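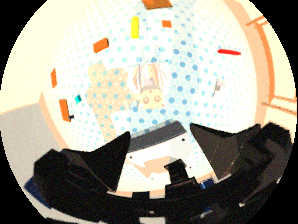 Polka-dot tabletop with colored blocks, simulated view.

Gameplay Physics Programmer – Vidmar, Curnbridge office

Vidmar builds server-side physics middleware for multiplayer games. The role covers collision code, rollback netcode and profiling on a 60 Hz tick. Team size is 14.

Required: C++17, four years of shipped game code, working knowledge of constraint solvers. Console experience is useful – not required.

Full-time, on site, 30 days of leave. Start date in February. Send a résumé and one code sample to Elīna Eglītis, Engineering.

Posted 1 December 2019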